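So this is my report for the local history project, and I should say right away that I changed topics twice before landing on the salt road. My first idea was the old school building and my second was my grandmother's recipes, and both of them fell apart for lack of anything written down. The salt road at least has paperwork!

## How I got onto it

If you drive out of Flilden toward Gundlow you pass a low stone marker on the left with a 2 carved into it. I must have gone by it my whole life. Leonora Aquino, who was my partner for the first half of this project, asked what it was the second mile of, and I had no idea. We went to the county library to find out and ended up staying until they turned the lights off.

The marker belongs to a road that carried salt inland from the pans at Seol. The oldest paper we found is a toll list from 1770, and it's a lovely thing, all in brown ink with the sevens crossed. It says what you paid for a mule, a cart, a cart with a broken wheel (cheaper, for some reason) and a person on foot carrying a sack.
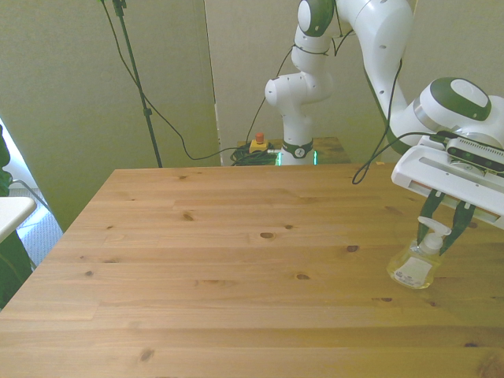 Reading the handwriting took me way longer than I planned. Remedios Salazar at the library showed me a trick, where you copy the letters out yourself until your hand starts to know them, and after a week of that I could get through a page in an evening. I still can't read the clerk who took over later. His e, c and r are all the same squiggle.

## What the salt was for

Mostly fish and pork, plus hides. I had assumed people just put it on their food, but the amounts are way too big for that. One farm bought almost 700 pounds in a single fall, and when I did the math it only made sense if they were curing meat for the neighbors too. Divina Ambrosio's family still has a salting trough in their barn and she let me measure it, though I lost the piece of paper with the measurements and had to go back.

The price jumps around a lot. It goes up in wet summers, when the pans at Seol wouldn't dry out, and I made a chart of this that is in the appendix. The worst stretch starts in June of the flood year, and you can see the toll clerk writing "no carts" day after day.

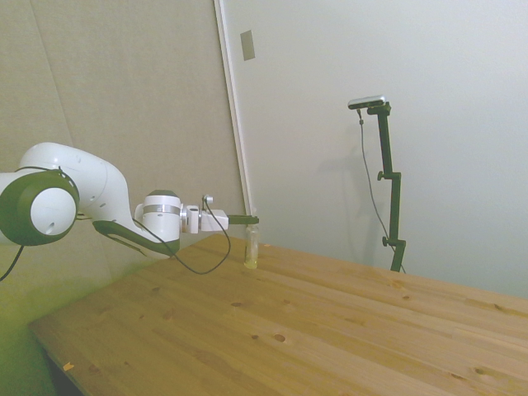 ## Walking it

I wanted to see how much of the road is left, so Bienvenido Bautista and I walked the part between the marker and Kavby. Half of it is under the highway now. The other half is a sunken track with hedges on both sides, really pretty, and so muddy that I lost a shoe and had to dig for it. We found one more marker face down in a ditch, but the number is worn off and we couldn't agree on whether it was a 5 or a 6.
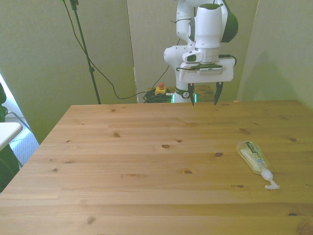 Bienvenido thinks the road must have swung north around the marsh, and going by the slope I think he's right, but the toll list puts a gate at a place called Lower Ford and there is no ford anywhere on his route. I went back and forth on this for days. My map shows both lines, his dotted and mine solid, and I'd like to check them against the old land surveys if the archive ever answers my email.

## Things I would do differently

Start with the handwriting, for one. Also I'd write down the page number every single time, since I had 100 index cards by the end and a good chunk of them just say "toll book, middle." Mr. Soler (Baltasar Soler, my advisor) warned me about that in the first meeting and I nodded and then didn't do it.

Turned in 29 January 2025. Chart and map are in the back.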